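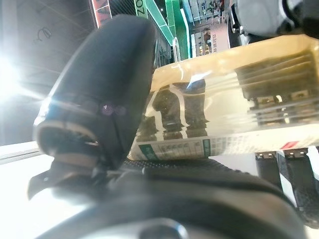
Britt-Marie Lunde

Putting the shopping away

Most of the work of keeping a fridge in order is done before anything goes into it. I clear a stretch of worktop first, unpack every bag onto it and sort the lot into three groups: fridge, cupboard and eat soon. It takes 15 minutes with a full week's shop. Putting things away straight from the bag is quicker on the day, but you pay for it when you find two open packets of the same thing.

Dried seaweed belongs in the cupboard, along with rice cakes, crackers and anything else that goes limp in damp air. Keep the sheets in their wrapping until you want them and squeeze the air out once a packet is open. A clip will do. If the multipack has a tray inside, leave the tray in, as the sheets snap easily. I stand the packets on edge so that the dates face forward.

Write the date of opening on anything that will last more than a few days. I use a strip of masking tape and a pencil, because pen smudges when the tape gets cold. Shazia Rind, who had the flat below mine in Tristdale, used to put it on the lid. I prefer the side, where it can be read without lifting the jar out.

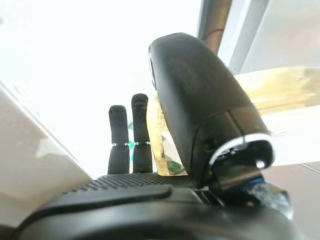 Jars are the other thing to watch. Wipe the rim and the base before they go back, or they will stick to the shelf and leave a ring. Warm water with a little washing-up liquid gets most rings off, and for the stubborn ones lay a wet cloth over the spot for 4 minutes and try again. Don't scrape at a clear shelf with a knife. I did that in my old kitchen and the scratches held dirt ever after.

Glass shelves should come up to room temperature before they are washed in warm water. Take them out, lean them somewhere safe and get on with the door racks in the meantime. Dry everything properly before it goes back, including the groove at the front edge.

Drinks take up more room than people allow for. Bottles of tea and water can stand if there is height for them, and the ones for today go nearest the door opening so you aren't reaching over the rest. 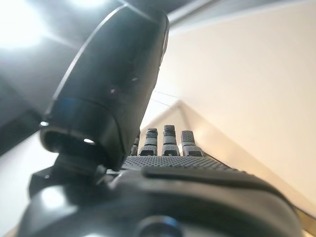
Anything with a cap that has been opened should stay upright, however good the seal seems. Sealed cans are different and can lie on their sides, but they roll. A folded tea towel along the open side stops that – or a shallow tray with a lip, if you have one spare. Two layers is plenty. With three the top one comes down whenever the bottom one is taken.

Leave a gap at the back of the shelf for the air to move. In August, when the door is opened far more often, I take out the spare drinks and chill only what we'll get through that day. 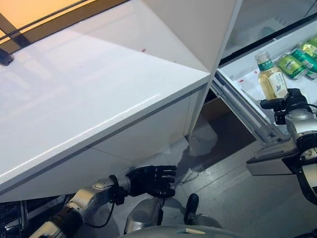
The door and its seal

Run a damp cloth round the rubber seal once a month and dry it afterwards. Crumbs collect in the bottom fold. To test the grip, shut a slip of paper in the door and pull; if it slides out freely, clean the seal and try it again before thinking about a new one.

A glossy door shows every finger mark. Use a soft cloth, barely damp, then a dry one.

Last revised May 2022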